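How a Video Game Draws Moving Pictures

A video game does not store its pictures the way a film does. The computer makes each one while you play. One picture is called a frame. Many games make 30 frames every second, and your eyes join them into smooth movement.

Every object starts as a set of flat triangles. A plain box has 6 sides, and each side needs two triangles, so the whole box needs 12. A tree or a dragon needs far more. The computer keeps a list of where every corner is, and it moves those corners when the object moves.
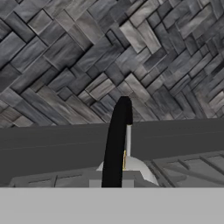
Why do triangles work better than other shapes?

Three corners always lie flat, so the computer never has to guess how the surface bends. Shapes with four corners can twist.

Next comes the texture. A texture is a flat picture stretched over the triangles, like wrapping paper on a parcel. It can make a smooth wall look like brick.

Last, the computer works out the light. It checks which way each triangle faces. Triangles turned toward a lamp are drawn brighter, and triangles turned away are drawn darker.

Words to know
Frame: one complete picture.
Texture: a flat picture placed on a surface.

Text by Rūta Eglītis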